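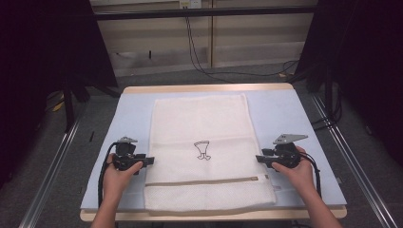
Progress report, June
Project: Tekus textile handling, equipment phase
Prepared by: Samah Samir
Reviewed by: Veikko Hyvönen

Status

The hand-held gripper station is in service. Collection on fabric articles reached 577 accepted recordings at the close of the period, of which 328 were done with both grippers working on the same item. Rejected recordings are excluded from both figures and are listed in Annex B.

The purchase of the robot cell has not started. The funder's approval covers arms, controller and installation under a single budget line, and the Sirkeo quotation leaves installation open. Chaimae Ait Ali has requested a revised quotation with the installation priced separately. Holtuner has supplied a complete offer but with a longer delivery time.

Work at the station

Operators hold one gripper in each hand and work across the table, with the item laid flat on a light blue surface. Both grippers are cabled. Cable routing at the wrist remains the main complaint from operators, and Iman Abdelaziz has asked that strain relief be included in the next parts order. 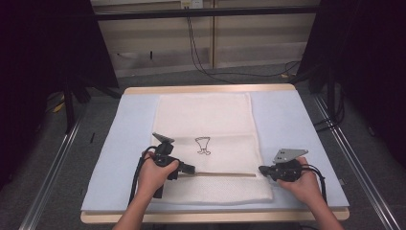
Spending against plan

Consumables are within budget. We request a transfer of up to $900 from travel to spare parts, to cover replacement jaws and cables from Anozie. No other transfer is requested.

Planned for next period

Decision between Sirkeo and Holtuner, subject to the revised quotation.
Floor load check for the cell, Abdelghani El Sherbiny.
Order of 2 spare grippers, same model as now in use.
Update of the depreciation schedule once the cell price is fixed.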